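In Defense of the Heap

Every bed in Iretport has clothes on it by November, and I have stopped apologizing for mine.
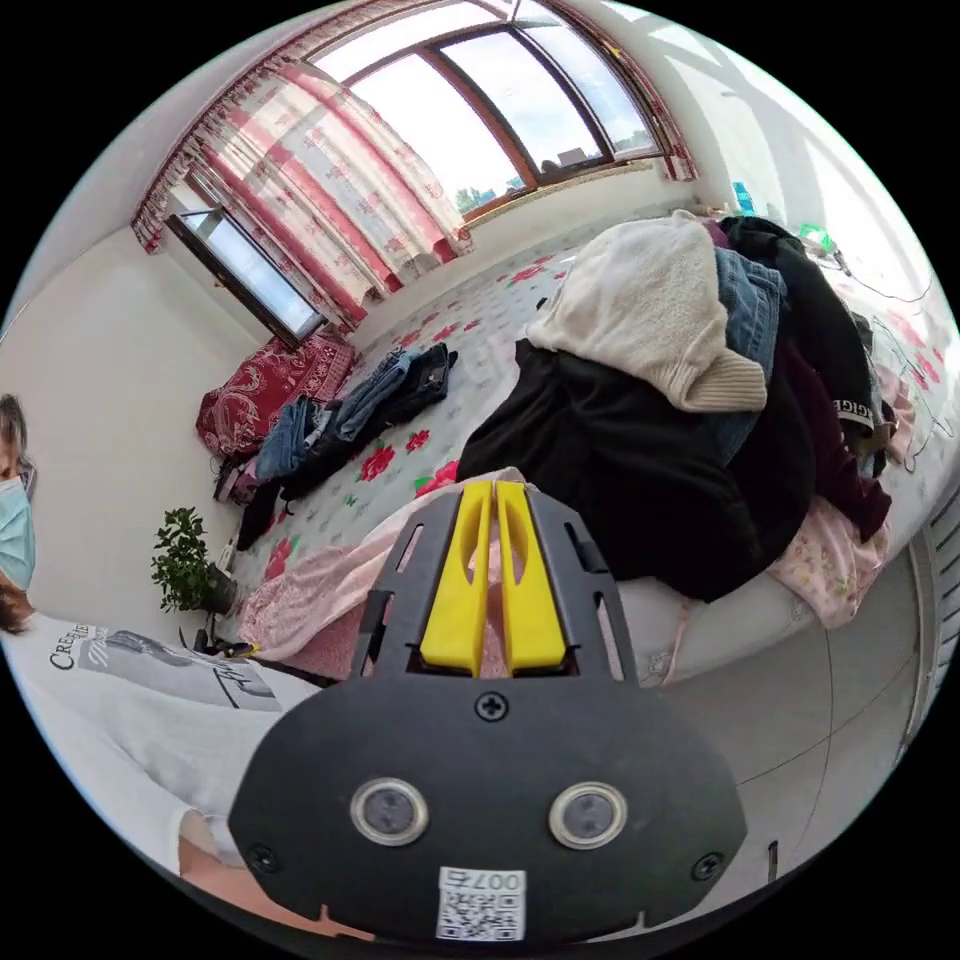
The Distley school of housekeeping says folding should take 13 minutes. Mine has taken almost 60, and I stopped for coffee.

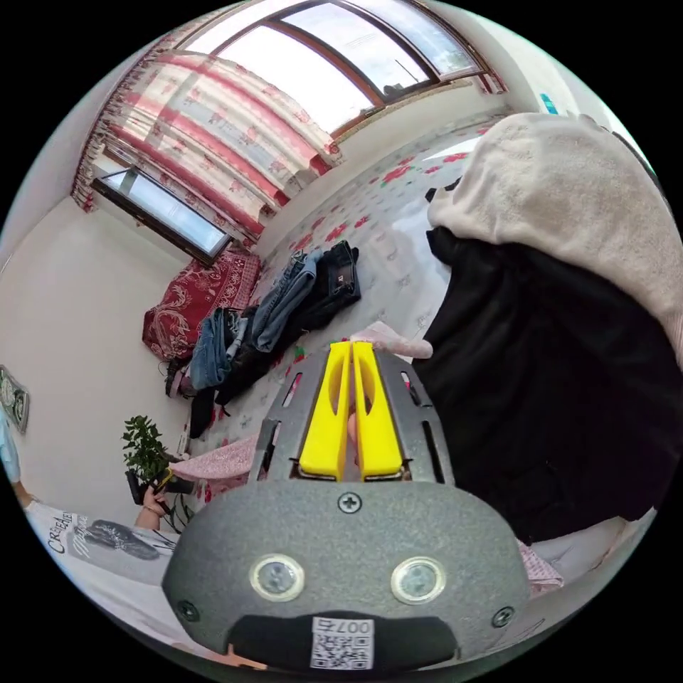
The case for denim

Jeans fold. Sweaters negotiate. I do the jeans first, for morale.
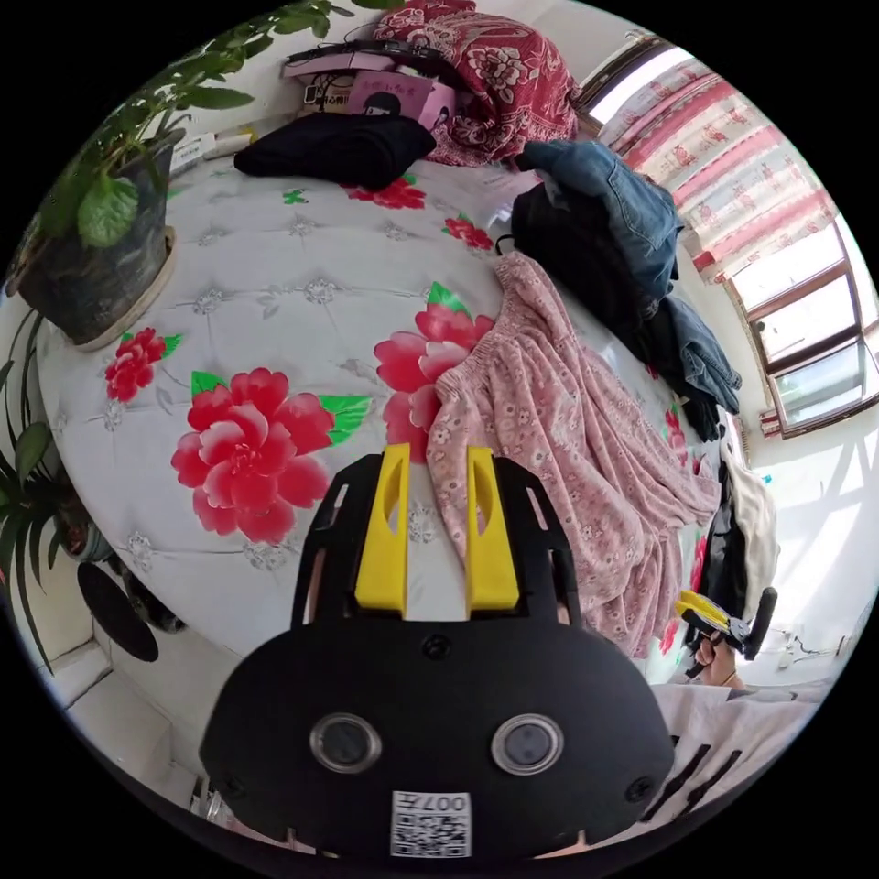
By Blair Guthrie
March 24, 2021

My aunt, 71, irons pillowcases. I admire her and sleep just as well. A heap is a closet with better access.
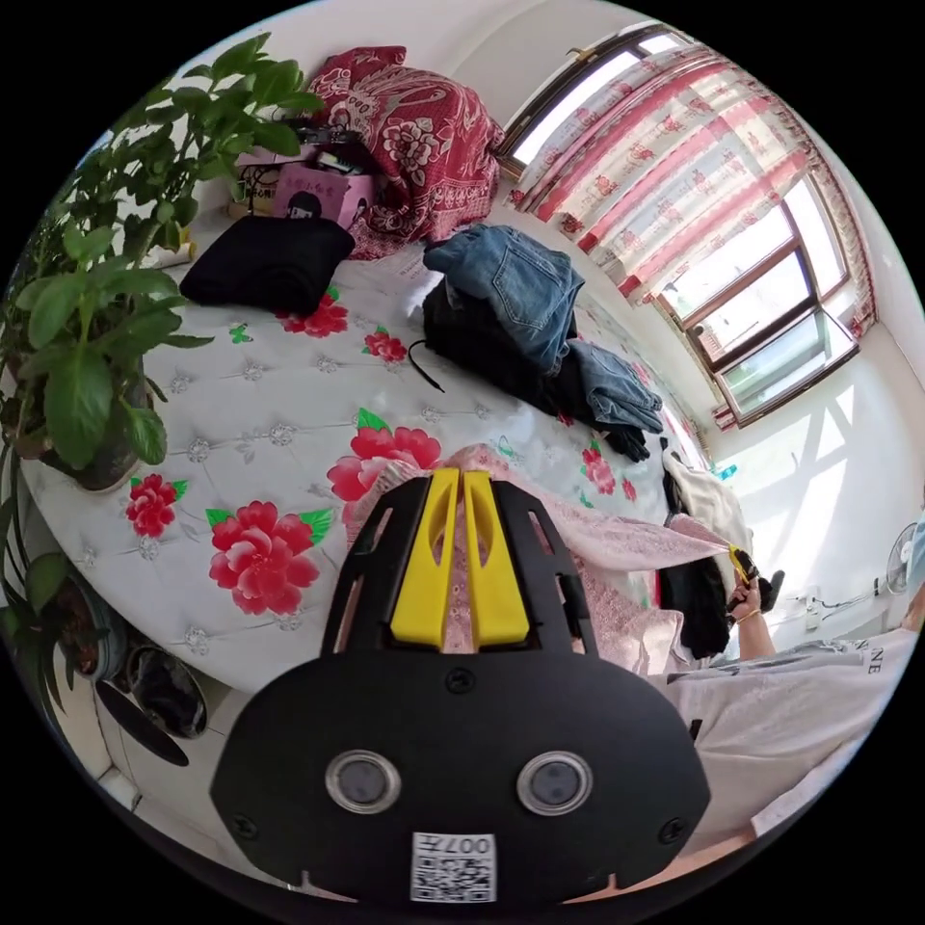 Black clothes and denim, still under review.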